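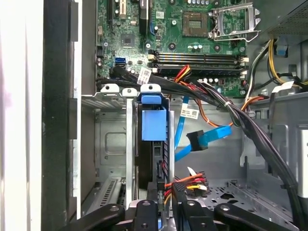
Werkstattbuch, 18. März 2022

Grilby, Ausbau Laufwerk. Wieder am Dell-Tower, weil Trygve meint, wir hätten im Januar zu früh aufgegeben. Ich meine das nicht, aber gut.

Stand der Hardware: Arm wie gehabt, Finger mit den neuen Schrauben, Kamera am Handgelenk neu festgezogen und neu kalibriert. Die Kalibrierung hat länger gedauert als der ganze Rest des Vormittags. Restfehler laut Voyle 9 Pixel, was mir zu viel ist. Tegwen sagt, für den blauen Griff am Laufwerkskäfig reiche das. Für den Griff vielleicht. Für einen SATA-Stecker sicher nicht.

Erster Durchgang: nur anfahren, nicht greifen. Voyle soll den blauen Griff finden, den Abstand schätzen und darüber stehen bleiben. Von 16 Anfahrten waren die meisten brauchbar. Das klingt besser, als es ist. Der Griff ist knallblau und das Drumherum grau, den fände auch ein Farbfilter aus drei Zeilen Code. Beim blauen SATA-Kabel, das gleich daneben seine Schleife macht, ist Voyle prompt zweimal auf das Kabel gegangen. Genau das hatte ich in der Mail angekündigt, Antwort war »Randfall«. Bei einem Rechner, in dem blaue Kabel an blauen Griffen hängen, ist das kein Randfall.

Zweiter Durchgang: Finger öffnen, absenken, Kontakt, sofort wieder hoch. Geschwindigkeit auf 60 Prozent. Dreimal Abbruch durch die Kraftgrenze, einmal davon berechtigt (Finger auf der Blechkante), zweimal weiß ich es nicht. Im Log steht beide Male nur »Grenze erreicht«, ohne Achse. So kann man nicht arbeiten. Trygve Kristiansen will das Log erweitern, hat er auch letztes Mal gesagt.

Zum schwarzen Kabelstrang quer durchs Gehäuse: dick, steif, und er geht genau dort nach unten, wo wir mit dem rechten Finger gern mehr Platz hätten. Vorschlag von Tegwen: vor dem Lauf von Hand wegbinden. Dann soll aber auch im Protokoll stehen, dass jemand den Strang weggebunden hat. Sonst schreiben wir wieder »vollautomatisch« auf die Seite, und beim nächsten offenen Abend steht jemand da und fragt nach.
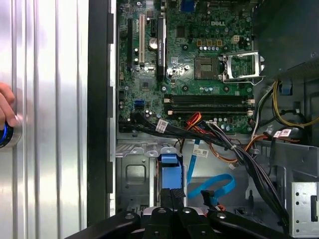
Fosside, offene Werkstatt – AG Robotik

Drehknopf mit dem blauen Leuchtring: Hand bleibt während der Fahrten daneben, auch wenn es auf Dauer unbequem ist. Das hatten wir so vereinbart und dabei bleibt es vorerst. Wer allein in der Werkstatt ist, fährt nicht.

Board: CPU-Sockel ist leer, Haltebügel steht offen. Bitte den Bügel nicht als Anfahrmarke nehmen, auch wenn er für die Kamera so schön silbern glänzt. Der lässt sich bewegen und steht nach jedem Umräumen etwas anders. Wenn wir einen festen Punkt brauchen, dann den Schriftzug oder die Knopfzelle zwischen den Steckplätzen. Tegwen Eynon probiert beides und trägt die Werte hier ein.

Melari haben wir parallel mitlaufen lassen, auf den aufgezeichneten Bildern. 3.698 Stück, alle von diesem einen Gehäuse. Die Trefferquote ist entsprechend hübsch. Ich habe vorgeschlagen, vor jeder weiteren Diskussion einen zweiten Tower von einem anderen Hersteller zu nehmen. Wurde mit »später« beantwortet. Solange das nicht passiert ist, glaube ich der Zahl nicht und möchte sie auch nirgends zitiert sehen.

Was ich zugebe: Die Anfahrt von unten her ist besser als die alte von der Seite. Die Kamera behält den Käfig im Blick, und das Netzteil kommt uns nicht mehr in die Quere. Trygves Idee, kein Einspruch.

Offen:
Log mit Achse und Kraftwert (Trygve)
Blau gegen Blau: Tiefe mit auswerten oder das Kabel für den Test umwickeln. Ich bin für Tiefe, das andere ist Schummeln.
Gummi auf die Fingerspitzen? Glatte Finger auf glattem Kunststoff, ich sehe den Griff schon wegrutschen.
Zweites Gehäuse besorgen
Schraubensicherung nachbestellen, die Flasche ist leer

Ausziehen der Platte heute nicht versucht. Trygve wollte, ich nicht, Tegwen hat sich enthalten. Nächster Versuch erst mit dem neuen Log.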